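I've had the Fislow tray and the two bowls that go with it since 16th August, and I'm really very fond of them (Till Petersen thinks I'm soft about crockery). The tray is a lovely plain thing with rounded corners.

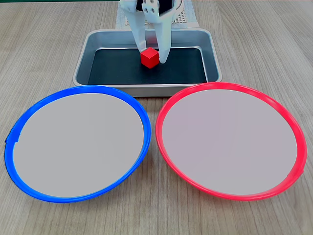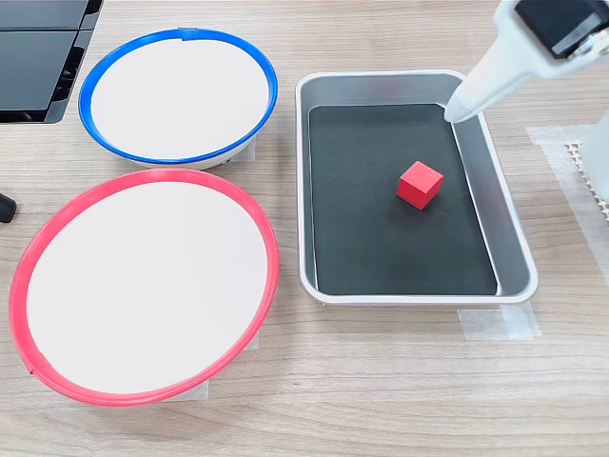
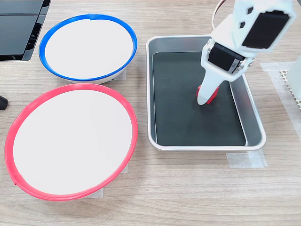
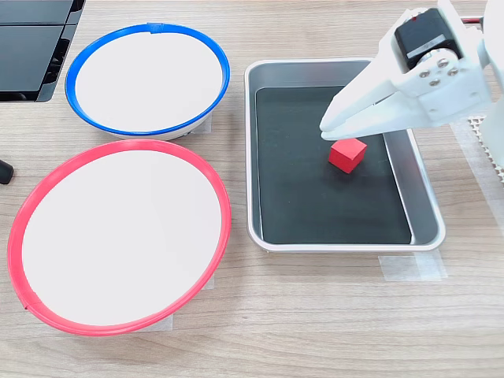 My one grumble is the seam in the blue rim, which I'd have liked smoother at this price. Still, I'd buy the set again, and a second tray for my sister!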